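Ticket: gripper recordings dropping out partway through a fold
Project: Haddadin (student laundry-folding project)
Opened by: Soledad Szabo
Assigned to: Rochelle Tran
Date: 2020-05-26
Status: waiting on second opinion

Hi Rochelle! Me again, sorry. I'm on the folding half of the class project and I keep losing recordings. I start one, I do the whole fold with the hand gripper, everything feels fine, and then when I open the file it stops short. The last few have all quit at frame 849, which is such a weird number that I wrote it on my hand. A full fold should come out at nearly 3,000 frames.

What I had already tried before opening this:

Restarted the recorder. Same thing.

Swapped the memory card for the 32 GB one out of the Isemeo kit. Same thing, same frame (!!).

Turned the sound off in the settings since we don't use it anyway. No change, but I left it off.

Switched to a shorter task, just picking up a sock and putting it down. Those come out fine, but they're so short they'd never get to 849 in the first place, so I don't think that tells us much.

Update, later the same day. Got your note, thank you! I checked the firmware like you asked and I'm still on the March version. I thought I'd updated it when everybody else did, but I guess I only downloaded the file and never ran it. Ran it now. The menu looks different so something took.

Then I did pants, the slow way: lay them out flat, bottom of one leg first, and don't rush closing the fingers. I did 3 takes. 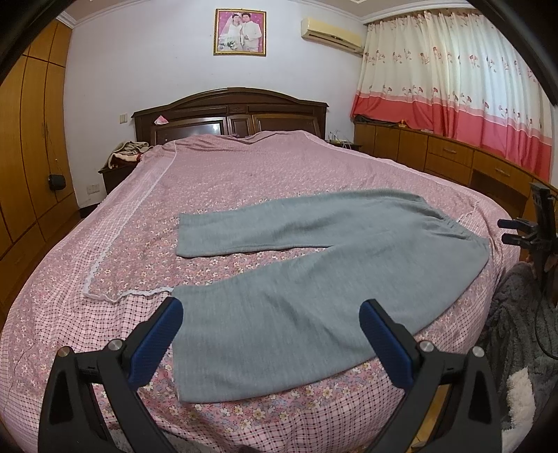 First take went past 849 and I yelled loud enough that my mom came in. It ran all the way to the end. Second one too. The third stopped early again, but at a totally different spot, and the recorder showed the low battery icon when I picked it up, so I'm hoping that one is just me forgetting to charge.

The other thing I noticed is the fingers. When I squeeze fast, the opening width in the log jumps straight from open to closed with nothing in between. If I squeeze slow it's a nice smooth line. Is that a logging thing or do I need to redo the calibration? I'd rather not redo it if I can help it, the last time took me all evening and I still had the left side off.

I'll charge everything overnight and try a shirt next. Can you leave this open until then? I've put the two good takes in the shared folder under my name, plus the bad one in case you want to look at where it quits.

Soledad

Related tickets
Cesteo upload page hangs at the last step
Finger calibration: left side reads too wide
Which firmware is everyone on?
Brasetberg demo day, who is bringing the spare gripper
Battery icon shows full, recorder shuts off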